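Edith Giraldo Reflects on Her First Year at the Momorell Center

Edith Giraldo came to the Momorell Center for Adult Learning last July to direct its evening program in writing and public speaking. Enrollment in the program now stands at 165, and a second site on the upper floor of the Altitora Building opened to students this spring. She spoke with the Center's newsletter between a staff meeting and the start of the 6 p.m. session.

Giraldo began her career teaching high school English and moved into adult education after covering a night class for a colleague. "I was asked to fill in for two weeks," she said. "The students had worked all day and still arrived with their reading done. I asked to keep the class."

The evening program serves adults who are returning to study after a long break. Many are preparing for a certificate or a promotion that requires written work. Under Giraldo, the first course has been rebuilt on short assignments, none longer than 500 words, which students revise 3 times before the end of term.

"People come to us believing that good writers get it right the first time," Giraldo said. "We spend the opening month taking that idea apart. I bring in my own drafts, including the poor ones, and the class marks them up. They are very thorough."

Khalil Haddad, who teaches the public speaking section, worked with Giraldo on the new course plan. He said the two subjects had been taught separately for too long. "A student would write a strong report for Edith's course and then give a talk in mine on something else entirely," Haddad said. "Now they speak about what they have written. The talks are better prepared, and students go back and fix the report once they have heard it out loud."

The change has required some adjustment. Class meetings run later than before, and several instructors asked for more time to read drafts. The Center responded by reducing the size of each section and adding a paid reading hour. Giraldo said she would like to see that hour extended to part-time staff, although no decision has been made.

Funding for the second site comes in part from the Hosseinzadeh Fellowship, which also covers books and bus fare for students who apply before the term begins. Giraldo described the bus fare as the more important of the two. "We lost good students in the past over the cost of the ride home," she said. "It was a small sum, and we had not thought to ask about it."

Asked what she reads in her own time, Giraldo named letters and diaries - "anything that was written without an editor in mind" - and said that she keeps a notebook of sentences her students have given her permission to copy.

Registration for the fall term is open at the front desk of both sites.
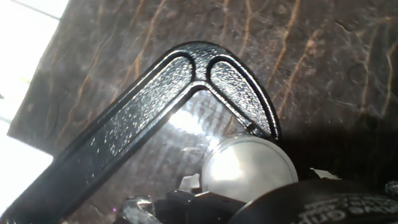
A black V-shaped piece with a textured, glittering surface.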